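On Sunday I visited the open day of the Hutapea family archive in Stetulley. I came by bus, 52 minutes, and the door was already open. 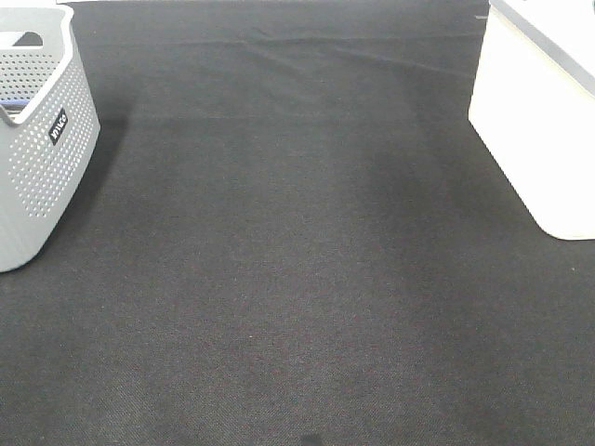
Dark carpet, with a basket on the left and a white bin on the right.

Anikó Takács showed us the parish books. The oldest register has 686 baptisms, and in ten of them the mother has no surname. I was looking for my great-grandfather Zomik, who left Nusach in July at the age of 19. 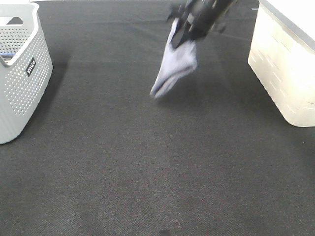

His name is written in two ways, so I had passed over him before. His marriage is on page 380, with two witnesses from the mill.

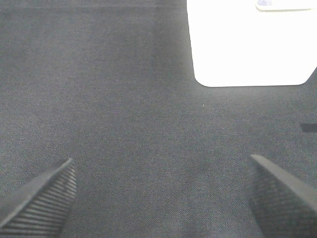 Gray carpet and a bright white object.

Copies cost 10 crowns each. I ordered three and must still write for the death record.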